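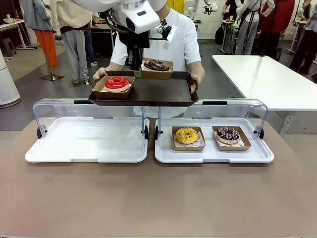 I got the email from Wasico over breakfast and yes, I read it twice. The little Sendholm roadster is coming back for its 20th birthday, with a run of just 139 cars, all built at the Madcombe plant where the first one was put together.

If you've never driven one, find a friend who has one and be very nice to them! The original run ended at 3,671 cars, and the owners I know hang on to theirs like family silver.

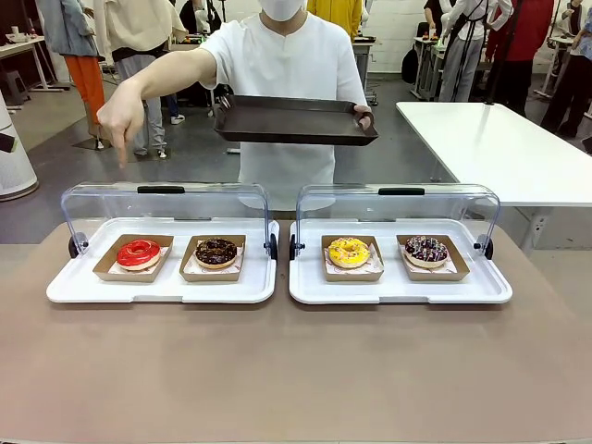 Two lidded display trays side by side on the table.

Yolandi Magagula, who drew the first car, signed off on the new one herself - right down to the dash clock, which I'm thrilled to see again. You get a choice of five paint colors, including that deep Ibarra green everybody wanted and hardly anyone ordered (me included, if I'd had the money).

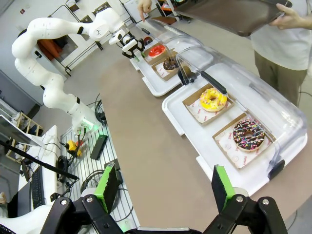
The gearbox is still a manual with five speeds, and the roof still comes off by hand. Wasico hasn't given a price yet, but order books open in September and I've already asked for a test drive. Fingers crossed they say yes.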